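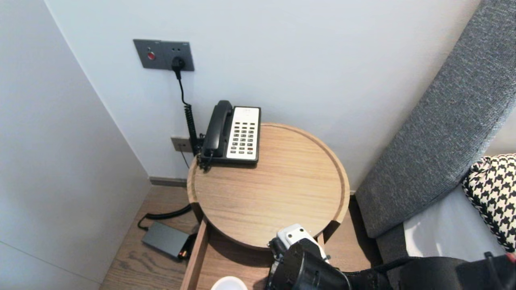 22 Jul 2021

Up too late again. Writing this before I forget what I changed, because last time I didn't and lost a whole evening redoing it.

Arm is running off the new supply. Finally. The old one sagged every time the shoulder joint started, and the whole thing would twitch and reboot itself. Swapped it at the Trilwood shed this arvo, brought the lot home in the back of the car wrapped in a doona. No damage that I can find. One screw missing from the base cover, don't care, taped it.

Bedroom tests. Table height is the thing I keep getting wrong. The lip round the top is a proper nuisance, gripper has to come up and over and the planner thinks the table is flat. Have put a fudge in for it, 15 mm, which is lazy but it'll do for now. Should model it properly. Wont tonight.

Lower shelf is worse. Coming in from the front under the top there's hardly any room and the elbow wants to swing out towards the bed. Told it not to. It did it anyway. Found I'd put the joint limit in degrees and the config wants radians, so basically no limit at all. Fixed. Felt stupid. Had a biscuit.

Cup is the job for this week. Reach in, close, back out, don't tip. Cups with handles later. Phone after that, maybe lift the handset and put it down again. The coiled cord scares me a bit, it'll pull back on the wrist and I have no idea what the force reading does then. Try it slow.

Log for the day, such as it is:
- 50 dry runs, arm only, nothing to pick up. Went ok once the limits were sorted
- speed down to 200 in the config (was 897, why, who set that, me presumably)
- camera recalibrated, twice, first time I bumped the board
- fingertip pads glued back on. Left one is slightly crooked

Bansal motor controller still gets too hot to keep a finger on. Needs a fan or a heatsink or both. There's a box of small fans at the shed, bottom shelf near the lathe, must remember to grab one. Also the short hex key, and my good side cutters which have walked off again.

Been calling the whole build Gonton in the code and it's stuck now, folder names and everything. Was meant to be a placeholder. The old version was Jindena and half the scripts still say so, so every second error message is about something that doesnt exist any more. Rename them all one night when I'm less tired. Or never.

Cables want doing. I've got leads everywhere on the floor and the arm can't see them, and neither can I on the way to the loo. Velcro ties, the wide ones. Maybe run the lot along the skirting.

Tried the shelf reach four more times after tea. Still creeping left as it extends, only a little, same every time so it's an offset and I can chase it. Suspect the camera mount. Or the crooked pad. Or the floor, the boards aren't level in that corner and the base rocks if you lean on it. Folded cardboard under one foot for now.

Tomorrow: fan, offset, cardboard out and something decent in. Then the cup.

Bed. Arm parked, power off at the wall, checked it twice.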